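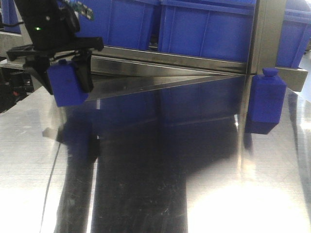

Blue block over the steel table

Home | Forums | Classroom Tech | Years 5-6

App design unit: paper or tablets first?
Posted by kaltgate_5b, October 8, 2023
1,237 views | 18 replies | Share

We started the app unit at Grestthorpe in September. My Grade 5s sketched every screen on paper before they touched a tablet. It took four lessons and a few of them were bored by the third.

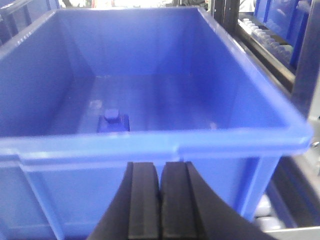

The programs they ended up with were better organized than last year's, though, so I'm inclined to keep it. Does anyone do it the other way round?

ridgeline_t
I do. Tablets from day one, paper only when they get stuck. Four lessons of drawing is too many for kids that age.

kaltgate_5b
Mine rush if I let them on the tablets early. I had one group add 113 buttons last year and none of them did anything.
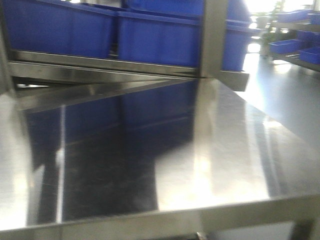

Pestinov: I'd cut it to two lessons and mark the sketches. If it's worth nothing they colour in the logo and stop.

ridgeline_t
Marking sketches is a bad idea. Half of them will change by the second week.

Ateş
Same here, we gave up marking them. A check mark for done is enough.

Reply | Share (18)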